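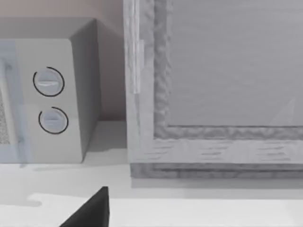
Do you rent the Jisholm cottage all year?
Pretty much! I close it for 2 weeks in December so I can repaint whatever got scuffed, and otherwise it's open.

How much is a night?
$139, cleaning included. Stay 7 nights and I'll knock one off the bill (just ask when you book, the calendar won't do it for you).

What's the kitchen like?
Small but fine for real cooking. Coffee and salt are on me. Bring your own spices — I gave up on guessing what people like.

Can I bring my dog?
Yes, up to two dogs. Please keep them off the beds and on a leash past the Prurthorpe gate, there are sheep up there.

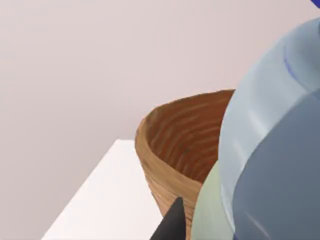 A guest from Uvberg wrote in to ask whether the sheep ever come down to the cottage, and whether her terrier would lose his mind over them. They stay up the hill nearly all summer, so he should cope.

When is check-in?
3 p.m. Earlier is sometimes okay, text me that morning.

Is there a store close by?
Sarmiento Market, down by the bridge. It shuts at 7 and the bread goes fast, so get there before lunch!

Can I cancel?

Up to three days ahead, full refund. After that I keep the first night.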